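Ticket 252: Simulation workstation, purchase planning
Status: Open, waiting on quote
Raised by: Najwa Zein
Site: Clumilberg
Date: Wednesday, June 10, 2020

Good news first – the trial licence of Plandetti runs on the old office PC! I've had the wrist view up all morning and I'm really pleased with how much we can plan before spending anything on the arm itself. The budget line is 2000 for a new machine, and I'd like help deciding where it goes.

The trouble is shadows. With the shadow setting on low I get stepped edges on the orange surface, and when I put it on high the program closes after 11 minutes. Same result three times. I've updated the graphics driver and cleared the cache, no change.

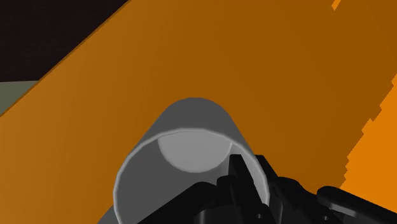 Wrist view, gripper at the grey cylinder. Stepped shadow edge on the right.

For checking finger clearance at the rim this is already good enough, so the blocky edges aren't holding up the gripper order. They will matter in July when we start on the vision work, and I'd love to have the right card in by then.

Tried so far:
Shadows low: stable, stepped edges
Shadows high: closes
Shadows high, second monitor unplugged: closes

Reply from Hamdan support: please send the crash log and the card's memory size. Don't order before we've read it.

Najwa Zein: Log attached. Gretmont can hold their price on the bigger card for 60 days, so there's time to get this right. If more memory would cure it, I'll move the money over from the spare monitor – very happy to do without one!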